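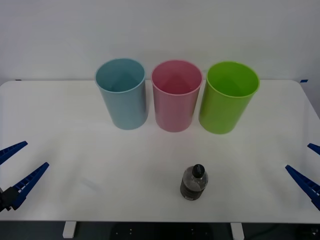
Amirul Gunawan wants it known that he put off getting hearing aids for 9 years, and that he would like every one of them back.

July
By the Alva Living staff

He is 82 now, and when we reached him at home in Clatodwood he was already talking before we'd finished saying hello. "I heard the phone from the yard!" he told us. "From the yard! Do you know how long it's been since I could do that?"

Hearing loss tends to creep up on people, and Gunawan's did too. He first noticed it at 60, at his granddaughter's school play, where he could see the children's mouths moving and caught maybe half the words. Then restaurants got hard. He started picking the chair against the wall, and after a while he started staying home.

"I thought everyone was mumbling," he said. "My wife, the man on the news, the whole town. I was very annoyed with all of them."

He had a test at 64 and was told his hearing would bear watching. By his late sixties he was told he needed aids, and he put the paperwork in a drawer. What got him to go back was missing a joke at his own birthday dinner and laughing anyway, a second behind everybody else.

The first few weeks were strange (the refrigerator! his own footsteps! a newspaper page turning like a thunderstorm) and he nearly quit. His audiologist at the Enier clinic had him wear them for a short stretch each morning and add a little more time every few days. He also read out loud to himself, mostly old mysteries, to get used to his own voice again.

These days he sings bass in the Gandinent community choir, and he is delighted to tell you what they're working on. Rehearsal is Tuesday at seven, and he gets there early so he can sit in the middle.

We asked what he'd say to a reader who keeps turning up the TV. "Get the test," he said. "It doesn't hurt, you sit in a quiet little room and push a button. And bring somebody with you, so there are two of you listening to the answer."

Contact us | © Alva Living. All rights reserved. | Back to top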